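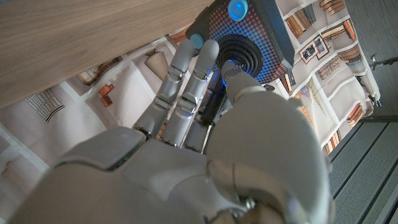
On 19 Jun 2021, Iolanda Portela wrote:

> The dial on mine turns fine but the blue light in the middle comes and goes, and when it goes the volume jumps. I bought it used in February from the Utness shop, no manual. It is the square black one with the dots that go from blue to orange and red. Before I open it up, is there something simpler I should try? Also, does anybody know if the two lit buttons on top are supposed to be the same color? One of mine is more of a teal.
>
> I paid 69 for it and would like to keep the repair under that.
>
> Iolanda

Iolanda,

The buttons first. Mine are different too. The one near the top edge is plain blue and the one in the upper left corner is teal-blue. I have had two of these and both were the same way, so I would leave that alone.

On the dial, try cleaning before you open anything. The center is a set of stepped rings that get narrower toward the middle, and dust sits on every step. Unplug it, leave it for ten minutes, and go around each ring with a dry soft brush. Don't spray cleaner straight on it. The dotted print on my first one got cloudy near the lower edge after I used a kitchen spray, and it never came back.

Then plug it in and press the middle of the dial straight in, hold for a count of five, and let go. On both of mine that resets the volume to the lowest step. If the light stays on while you hold and drops out when you let go, the contact under the dial is worn. If it flickers while you are holding it, I would look at the power supply first. The used ones often come with the wrong one. A supply rated for 1000 mA will run it quietly but drops out when you turn it up. The right one has a longer barrel and a ridge near the tip.

If it is the contact, Guerra in Kukbridge had the part in February. I paid 109 for the whole dial assembly, which puts you over your limit. They also sell the contact ring alone, but you have to ask for it at the counter and I don't know the price. The Brenotora one looks the same in the catalog and does not fit – the post is too short. I still have one in a drawer if you want to see for yourself.

Opening it is not hard. There are four screws under the feet, and the feet are glued, so warm them with a hair dryer before you pull. The front comes off in one piece. Watch the flat cable to the corner button, it is short and the connector is easy to crack.

One more thing. If yours sits under a shelf like mine does, pull it forward before you press on the dial. It slides back and the cord gets pinched behind it. I lost a cord that way.

Let the list know what the light does when you hold it in. The archive has an older thread on the worn contact, message 255, with a drawing of the ring. The drawing has the spring upside down, but the measurements in it are good.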